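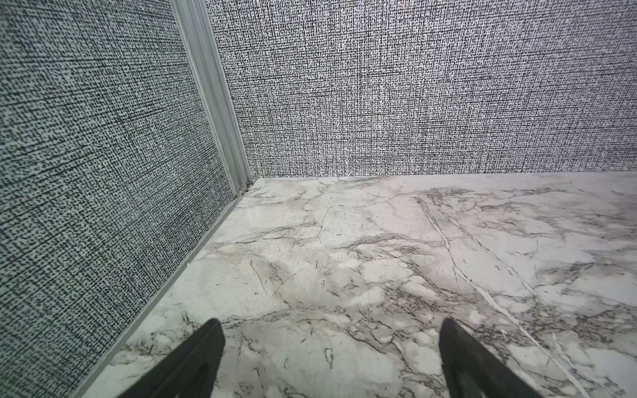
4.3 Enregistrer une démonstration à deux bras

Cette section suppose que la station Lalier est déjà calibrée (voir 4.2) et que le logiciel Okenia est ouvert sur l'ordinateur de commande.

1. Placez les deux bras de commande en position de repos. Les bras de la station vont suivre avec un petit retard, c'est normal.

2. Ouvrez et fermez chaque pince une fois. Contrôlez dans Okenia que les deux caméras de poignet et la caméra fixe donnent une image.

3. Posez le tissu sur le plateau, en tas, sans le lisser.
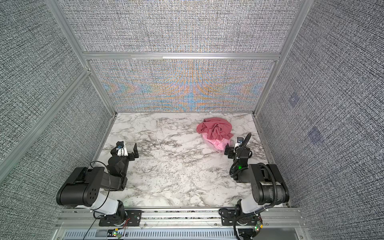 4. Appuyez sur la pédale, attendez le signal sonore, puis approchez une pince du bord du tissu. Le mouvement doit être lent et continu.

5. À la fin de la tâche, ramenez les bras au repos et relâchez la pédale. L'épisode reçoit un numéro, par exemple 478.

Remarque : un épisode hésitant peut être gardé, mais il faut lui mettre l'étiquette « reprise ».

Attention : ne mettez pas les mains dans l'enceinte quand la pédale est appuyée. Si un bras force contre le plateau, coupez l'alimentation et notez le code affiché. Pour le code 923, écrivez à Eduard Ševčík avant de redémarrer.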